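About Us

Hi, I'm Mei-kuen Tsai, and I run Sterka, a small wash-and-fold service in Zundthorpe. I started it with my friend Pak-hei Hsiao after a December when both our washers quit and we spent way too many evenings feeding quarters into machines (never again!). We had 2 secondhand washers, one good table and no real plan.

These days there are nine of us, and we get your bag back to you within 72 hours. Kwok-wai Tang does the pickups, Yen-ting Tsao handles anything with a stain, and I fold. I love folding — I know that's odd. Shorts go waistband to waistband, legs flat, then in thirds. Darks stay with darks until the very end so the lint doesn't travel. And everything gets sorted on wood, because I like a big flat surface and I'm stubborn about it.
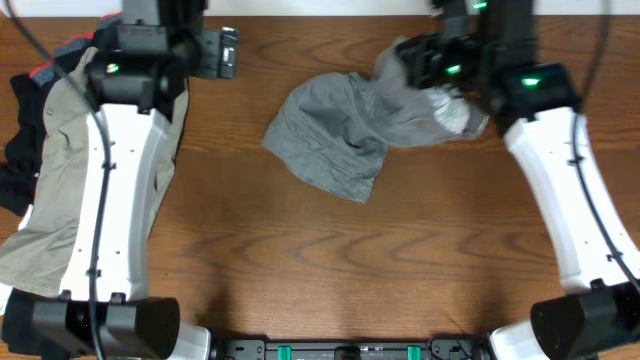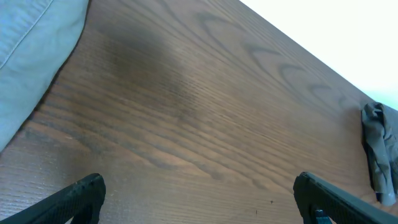
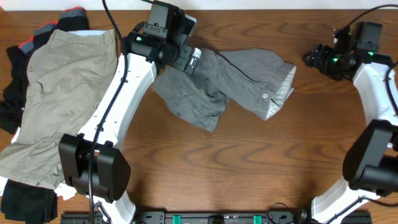
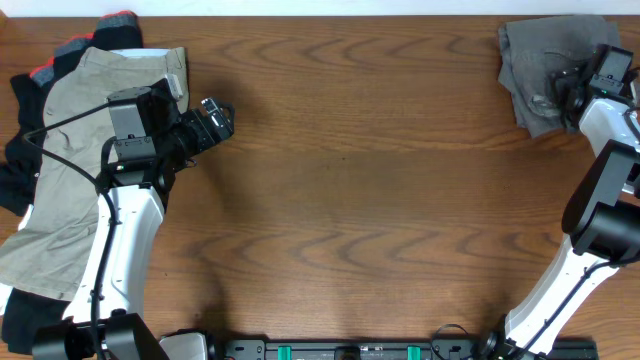

Clothes on the wooden table, Sterka, Zundthorpe

We're happy to take gym stuff, kids' stuff, work pants, the sweater you've been avoiding. Please check your pockets first! Kwok-wai has a jar of found buttons and it's getting full. If you like your T-shirts rolled or your socks left unpaired, put a note in the bag and we'll do it your way. New customers get 3 pounds free on the first order — just tell us when you drop off.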